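Thread about my side table, 1/6

I moved to the new flat in November and only now I put the things in order. The big table got a piece of blue-gray carpet on the top, because the bare surface was making too much noise when I put bottles on it.

2/6

The carpet was 400 in the Vieira shop, already with the discount. I asked also for the cutting and it was free. It is a little fuzzy, so crumbs stay in it. I brush it with a dry brush, always in one direction.

3/6

The woven partition behind I like very much. It hides the shelf with my papers and it gives a warm color to the corner. Dust goes inside the small holes, and for this I still look for a good method. Please write me if you know one.

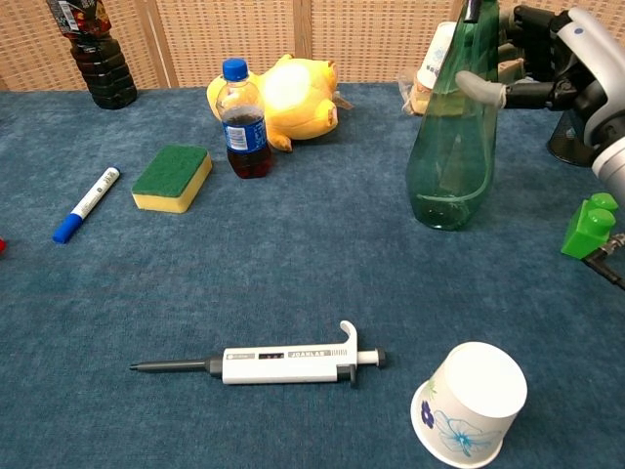 4/6

Things that must find another place:
- the bottles, the dark ones and the green one
- the sponge, it belongs to the sink
- the marker with the blue cap, to the drawer
- the yellow plush toy, to the bedroom

5/6

My rule is now simple. In the evening I take everything from the carpet, also the things which I will need again tomorrow. Up to 9 minutes, I do not give it more. Yesterday I was finished before the tea was ready.

6/6

Next I want a box with a lid from Kukix for the drinks. They have two sizes and I think the small one is enough. I will write here when it comes.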